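Astetti resets wrist calibration on its Kunora two-arm cell

Astetti has completed a recalibration of its Kunora two-arm cell after a drift in the right wrist view began to affect approach moves in the simulated kitchen. The work was carried out in May with Pálfi, the integrator that maintains the cell, and covered the wrist cameras, the gripper zero positions and the shared base frame.

The fault first appeared as an offset between the commanded fingertip position and the position drawn in the wrist view. It was small near the base and grew with reach. Logs from the Zuvance control software showed no joint errors, and motor currents in the model were within limits. Pálfi traced the offset to a camera mounting transform that had been overwritten when a revised gripper file was loaded.
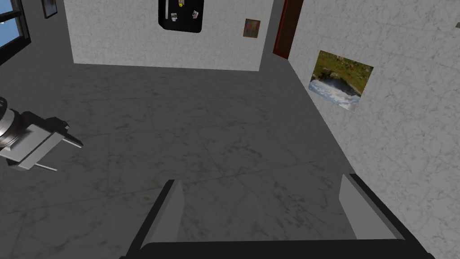 Wrist calibration on the Kunora now starts from a fixed pose with no part in the grip. The technician opens the fingers fully, confirms the zero value in Zuvance and then brings the other arm into the same view to check that both arms agree on the base frame. The straight seams between the floor tiles are a convenient reference at this stage, as an error in camera roll shows up against them as a constant angle. The silver end effector at the left of the wrist view is then compared with its position as reported by its own joints. If the values differ by more than 3 millimeters, the mounting transform is reloaded and the check is repeated.

The procedure has 61 steps. On the first pass after the repair, 57 were accepted. The remaining four concerned finger travel and were cleared after the open and closed limits were entered again for each gripper. A full run, including the restart of the controller, is scheduled at 60 minutes.

Pálfi also changed the order in which files are loaded. The gripper geometry is now read first, followed by the camera mounts and then the room. Under the earlier order, a gripper update could replace the camera transform without raising a warning. Zuvance now compares the stored transform with the last approved one at startup and holds the arms in place if they do not match.
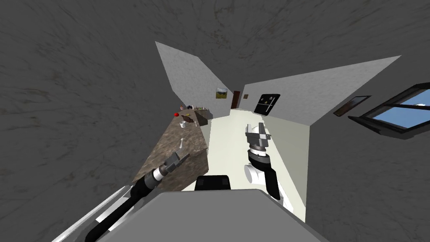 Kunora cell in the kitchen model, with both arms extended and the left gripper just above the counter.

Base frame checks are run separately, using the upper view. Each arm is sent to a set of approach poses and its reported position is recorded there. Speed is limited throughout, and finger closing is disabled until the frame has been accepted. The room model itself was left unchanged so that results from before and after the repair can be compared directly.

The last part of the work dealt with finger alignment. A gripper that closes off center will push an item sideways before gripping it, and the error is easily mistaken for a camera fault.

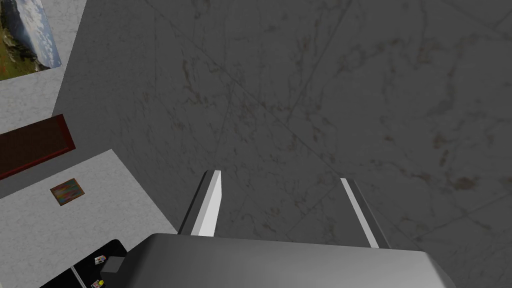 For this reason Pálfi measures finger symmetry only after the camera transform has been locked. Each finger is driven to its open limit and back in equal increments, and the two travel curves are laid over each other in Zuvance. A difference at the open end is corrected in the zero value. A difference that changes along the stroke points to the gripper file and is sent back to Astetti.

The cell has returned to its normal schedule. Astetti will repeat the wrist check after every change to the gripper file, and the complete procedure whenever an arm model is replaced.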